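Can machines do the chores yet? Notes for the Wednesday session

Start with the question from the booking form: when can I buy one that clears up the kitchen? Short answer: not this year. Then say what can be done now, and where it stops.

Shop floor first. The Birnum site is the best case we have. One arm, one job, moving cartons from a belt to a pallet. It ran 1000 cartons with two stops, both for torn tape. Point out that the cartons are all the same size and arrive the same way up. Pause here, people usually want to ask about cost. Say costs come at the end.

Now the home. Selow tried putting away small items in a rented flat. 151 attempts, 64 finished without help. Most of the failures were at the grasp. The arm got to the right place and then pushed the thing away, or closed on nothing. Don't rush this slide.
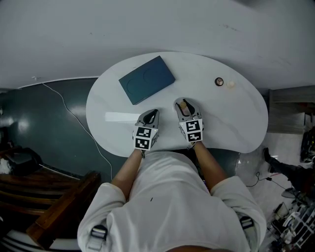

Small objects are where I would spend the money. A carton forgives an error of a centimetre and a bottle top doesn't. Vumance and Zamani both train on people doing the job by hand with grippers, and the work is dull and slow. Look at what is between the fingers on the right: one little beige rounded thing, with the dark box still to one side. A child would tidy that table without thinking. For a machine, each piece needs its own approach, its own grip and a decision about where it goes. Zamani recorded 453 runs of jobs like this before they let an arm try one alone. Mention that both hands matter, as many chores need one to hold and one to move.

Things to say if asked:
Laundry: folding towels on a clear table, yes, slowly. Sorting a full basket, no.
Washing up: loading plates is fair, cutlery is poor.
Sweeping and mopping: fine on flat floors, stairs still a problem.

Costs. Give the Birnum figure from the handout only. Don't guess at a price for the home, there isn't one worth quoting.

Leave ten minutes for questions. Handouts are on the side table by the door.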